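Cirelell Idea Wall Kit - for innovation workshops, creative teams, policy groups

Item no. 1783
Made by Atotis for the Cirelell range
In stock, ships from our Fajardo warehouse

Back in stock after the May sellout. Same kit, new markers (the old ones bled through, we heard you).

What it is

A workshop kit for groups that have to come up with ideas and then do something with them. Ministries, chambers of commerce, small business incubators, ad agencies, university departments. Comes flat, sets up on any wall or a long table. No software, no login, no app.

Built around the Cledance method - everyone writes before anyone talks. Junior staff get their ideas up on the wall at the same time as the director. If you have ever run a session where the boss speaks first and the room agrees for two hours, you know why people buy this.

What's in the box

2 wall sheets, reusable, roll up for storage
156 idea cards, blank both sides
10 markers, fine tip, black
Facilitator guide, spiral bound
Prompt deck (economy, public services, media, education, exports)
Sticky dots for voting
Carry tube with strap

Guide is in English. Spanish guide can be swapped in at no charge, put it in the order notes. Other languages not yet, please stop asking about French, it is coming.

Who it's for

Groups of up to 10 per kit. Bigger than that, get a second kit and split the room. Don't try to run one wall with a full auditorium, the people at the back just check their phones.

Works for half day or full day. Short version is in the back of the guide.

About the prompt deck

Rewritten this year by Aileen Lumbao, who ran innovation programs for city governments before she came over to Atotis. Prompts are shorter now and a lot less buzzwordy. Sample from the public services set: "Which form would you throw out tomorrow?" From the exports set: "What do we sell that we could be teaching instead?"

The old deck had a whole section on oil and mining regions. Still available as an add-on, ask for the Regions pack.

Setup

Wall sheets hang from the four eyelets or with painters tape. Do not use nails. Sheets wipe clean with a damp cloth, but do it the same day - ink left on over a weekend will ghost.
Cards are uncoated so pencil works too.

Shipping and returns

Orders in before noon go out same day. Unopened kits can come back for a full refund. Opened kits, we will take back the wall sheets and the tube but not the cards or markers, for obvous reasons.
School and nonprofit pricing - email us from your work adress and we'll send a code.
Purchase orders OK. Government buyers, send the PO first and the tax form with it, not after.

Refills

Card refill, same count as the kit
Marker refill
Sticky dots, mixed colors
Replacement wall sheet, sold singly

Refills fit all earlier Cirelell kits except the tabletop one, that used a smaller card. We have a few of the small cards left, call.

Questions buyers send us

Can we print our logo on the cards? Yes, allow extra time, no minimum.
Does it need a trained facilitator? No. Read the guide the night before.
Can we photocopy the prompts? Inside your own organization, sure.

Page updated 2nd August. Prices in the cart are current, the PDF catalog is not.

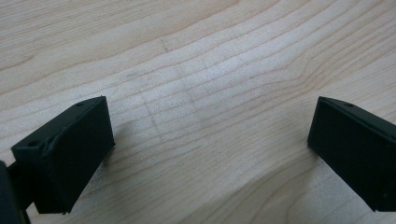
Two gripper fingertips over a pale wood surface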